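### 3.2 A escuta comentada como procedimento de análise

A segunda etapa do estudo examinou o modo como ouvintes com formação musical descrevem a relação entre tema e improvisação em gravações de trio com piano. O corpus foi constituído por registros do trio Prellasance, cujo repertório combina composições próprias e releituras de baladas do cancioneiro norte-americano. A escolha do grupo decorre de uma característica já assinalada na seção anterior: a exposição do tema raramente coincide com o início da faixa, e o ouvinte precisa decidir em que ponto a melodia se torna reconhecível.

Foram selecionadas duas peças, *Ronau* e *Quezada*. A primeira, em compasso ternário, apresenta o tema fragmentado entre a mão direita do piano e o registro agudo do contrabaixo. A segunda tem andamento livre, e a bateria, tocada com vassourinhas, não estabelece pulsação regular antes da entrada do segundo motivo. Ambas foram ouvidas nas versões de estúdio e, em seguida, nas versões ao vivo gravadas em Skastcombe, nas quais a introdução de piano é consideravelmente mais longa.

As sessões foram realizadas em fevereiro, em grupos de seis participantes. Cada sessão teve duração de 40 minutos e compreendeu uma escuta integral sem interrupções, uma escuta com anotações e uma discussão aberta. Não se forneceu partitura nem indicação de título. Os participantes foram orientados a registrar o momento em que identificavam o tema e a justificar por escrito essa identificação, com liberdade de vocabulário. As anotações foram transcritas e codificadas segundo três eixos - contorno melódico, campo harmônico e articulação rítmica - admitindo-se a atribuição de um mesmo trecho a mais de um eixo.

No caso de *Ronau*, predominaram as justificativas de ordem melódica. Mesmo quando o contrabaixo assumia intervalos alheios à harmonia original, os ouvintes tendiam a tratá-lo como comentário ao piano, e raramente como voz independente. Em *Quezada*, a distribuição foi menos uniforme. Parte das anotações situa o tema já na introdução, com base em dois acordes suspensos que retornam na seção final; outra parte só o reconhece após a estabilização da pulsação. A divergência se acentuou na versão ao vivo, em que o pianista antecipa esses acordes e os transpõe.

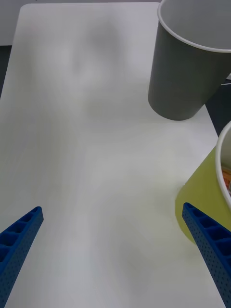

**Figura 1.** Mesa branca e copo de papel cinza.

Um dos participantes ponderou que, na versão de Skastcombe, procurar o tema lhe parecia um hábito trazido de outras gravações, e que a peça se deixava ouvir melhor como uma sequência de aproximações. A observação foi retomada por outros integrantes do grupo e levou à revisão do segundo eixo de codificação, que passou a distinguir entre a harmonia enunciada e a harmonia apenas sugerida pelo contrabaixo.

Com essa revisão, as anotações relativas a *Quezada* foram recodificadas integralmente. As de *Ronau* mantiveram a classificação inicial, salvo nos trechos de contraponto entre baixo e mão esquerda, discutidos na seção 3.3.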